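Handing the folding station over to the arms: a short guide for floor staff

At Cudcombe the two Turitz arms now do the first fold on returned jackets. Sorting, checking and bagging stay with people. Follow these steps when you run the station.

1. Empty the pockets and close any loose snaps before the jacket goes down.

2. Drop the jacket on the gray surface. Do not smooth it out. The arms are set up to start from a heap.

3. Stand behind the line and check that both fingers are open and empty before you press start.

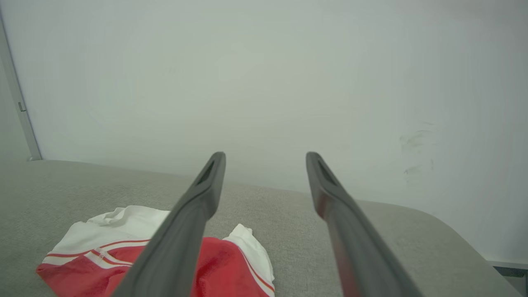

Gripper fingers open, jacket still in a heap.

4. Let the first arm take hold. If it misses twice, press pause and move the jacket by hand. Write the item number on the sheet (611 was the last one Jonalyn Sison logged).

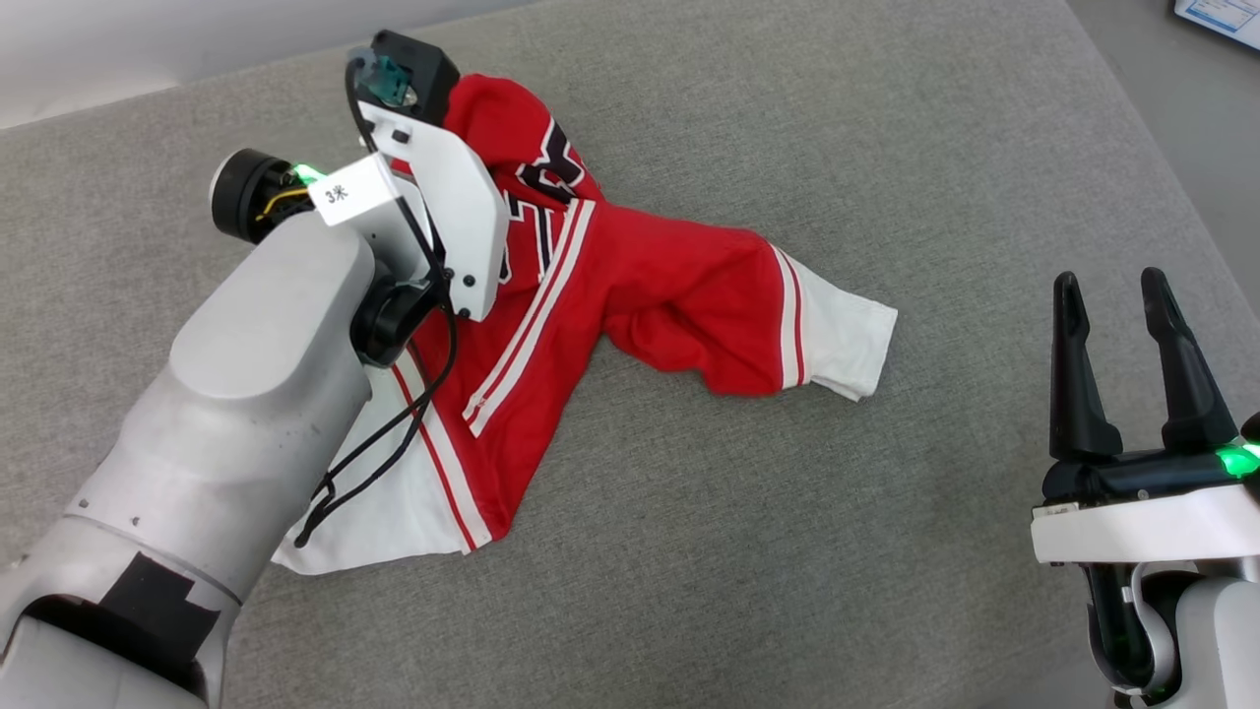 One gripper on the red fabric, the other open near the cuff.

5. Keep your hands back until both arms have stopped.

What changes for you: each shift now has 2 people at checking and one at the station, and you swap at break. Folders who want the station need 4 hours with Vaughan Donnelly first. Pay grades are the same as in January. Stains and torn seams are still your call, so pull those items at step 1. Send problems with the sheet to Trudy Hapeta.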